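Endthorpe kitchen open day, 12 March 2021

Quick notes before I forget it all. Got to Endthorpe late, parking was a mess, missed the welcome talk. Zuccaro had 2 show kitchens open, plus the tile room at the back. Some 60 people through by lunch, the girl on the door told me. Felt like more in the hallway.

First kitchen: all white, tall cabinets, very tidy. Didn't stay. Nice sink. Drawers shut too slow for me.

Second one much better, set up like somebody cooks in it. White marble-look counter with gray veins, small square mosaic behind it in sea green, teal, gray and brown. Loved the tile. Asked the price and got sent to the tile room, where they said ask in the kitchen. Finally got a sheet. Durnaveo mix, 8 weeks wait, minimum order. Hmm.

Toaster and toaster oven side by side take up a good bit of counter, same problem as at home. Jars and canisters pushed back to the wall, teal one with a wood lid is the one I want. Also a low bamboo-colored box with a drawer, long black handle, plate on top. Would do for tea bags and all the junk. Not for sale, display only, I asked.

Tile room: cold, good samples, took four home. They say 1,000 colors on file but you only see a wall's worth. Coffee was fine, cookies gone by the time I got there.

Tustthorpe showroom is next, later in March. Going earlier this time, and bringing a tape mesure.
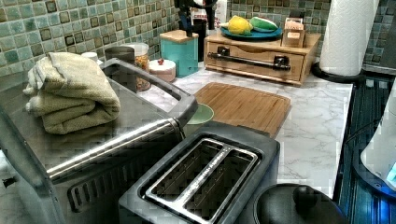

Second kitchen, the counter with the mosaic tile.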